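### 3. Collectors and the mechanical wristwatch

When we began talking with watch collectors in March, we expected to hear mostly about price, and we were a little surprised (and rather pleased) by how often the talk drifted to family instead. Many of the people who wrote to us from Colombo had kept a parent's hand-wound watch in a drawer for years before having it cleaned, and they were generous enough to tell us the whole story.

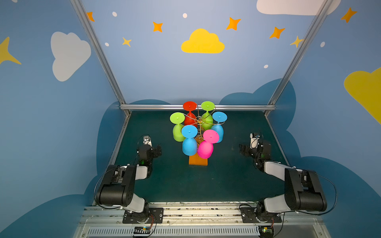 **Figure 6.** Hanging rack with colored wine glasses, between two robot arms.

The Brurnmont survey, which Rocío Alarcón kindly shared with us, asked owners how often they wore each piece. Owners of the older Evex models wore them mainly to weddings and holiday dinners, and they tended to wind them the night before, a habit we came across again and again in the letters.

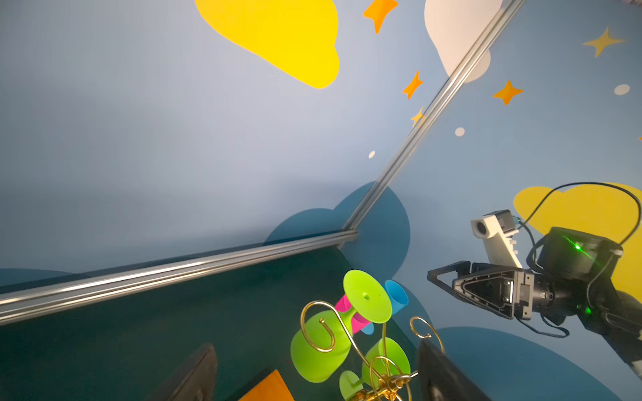 Owners of the Orkari, by contrast, were happy to wear theirs to work, scratches and all, and several told us they would sooner replace a strap than polish a case. We find this a charming attitude, and it fits well with what repairers told us about the parts they are asked to order. Watches made after 2000 came in for service less often, though we would be careful about reading too much into that, as a newer watch has simply had less time to need it.

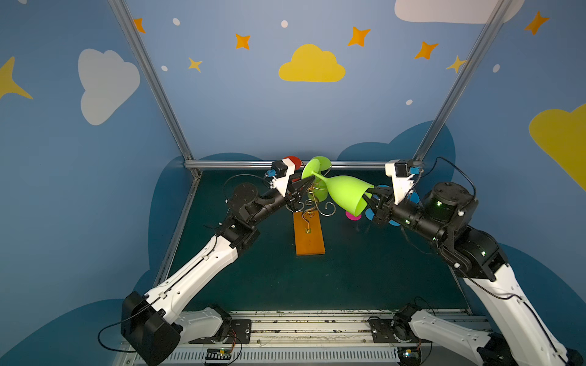

### 3.1 Straps and bracelets

Leather was the favorite among owners who had inherited their watch, and steel among those who had bought one new.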